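I finally finished Siwan Nicholas's book on the Gusellow siege and I have been bothering everyone I know about it ever since. If you only know the siege as a headline about hostages and a hijacked ferry, please go find a copy.

It's long, and the first 6 chapters barely mention the attack at all. Stick with it!
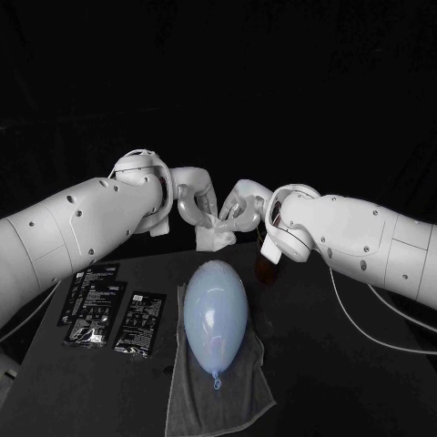
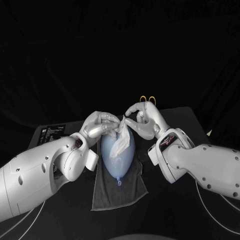

What she does so well is slow everything down. The news at the time gave us a number, 300 people held in the Flarnavton terminal, and a lot of shouting about who was to blame. Nicholas goes to the people who were there. She talked to 200 of them over the years, including a nurse who spent the whole night translating for strangers, and a cook from Zorkeria who kept the kitchen running because he figured scared people still get hungry. I had to put the book down after that part and go for a walk.

She is also very fair about the police. The Shiferaw report ran to 2000 pages and hardly any of us read it, me included, but she has, and she explains what went wrong with the radios in words I could follow. I came away less angry than I expected — and a lot more curious about how towns plan for this kind of thing.

My one gripe is the maps. They're tiny, and the one of the harbor is split across two pages so the pier vanishes into the fold. I ended up drawing my own on the back of an envelope.

Next up is her earlier one about the August bombings, if the library ever gets it back.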